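3.2. Recogida y conservación de las muestras

Última actualización: 5/2/20

Las infusiones de corteza se prepararon con material de dos procedencias, Skasley y Skalley, recolectado en julio. La corteza se secó a la sombra y se molió el mismo día del ensayo. Cada lote se dividió en 4 fracciones, que se filtraron por separado.

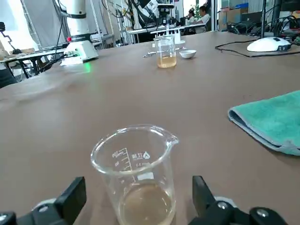
Figura 3. Líquido de color pardo amarillento pálido en un vaso de precipitados graduado.

El contenido de taninos se determinó por el método de Hlongwane, con 6 repeticiones por fracción. De las 59 lecturas válidas se descartaron las que superaban el límite superior de la recta de calibrado – casi todas de Skalley –

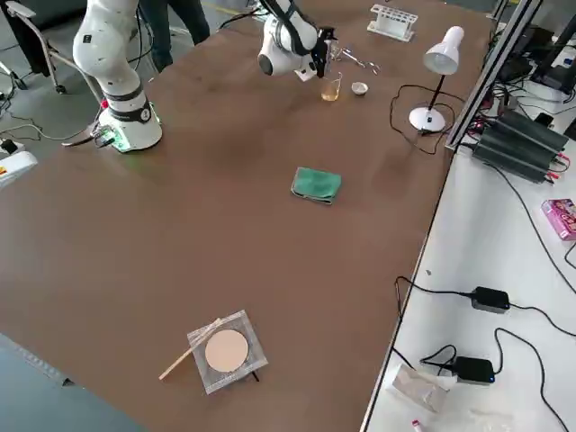 y se repitieron tras diluir la fracción en agua destilada. La dilución no alteró el orden entre procedencias. El molino Hindus dejó un grano más grueso en el primer lote, lo que puede explicar parte de la dispersión.

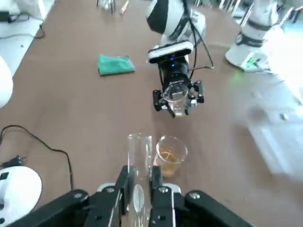

Figura 4. Vaso bajo con líquido ámbar anaranjado y recipiente alto de vidrio, vacío.

Los valores se expresan por 1,000 g de corteza seca.

Comentarios

– ¿El secado fue igual para las dos procedencias?
– Falta la recta de calibrado en el anexo.

Relacionados

Taninos en hojas de encina
Molienda y tamaño de grano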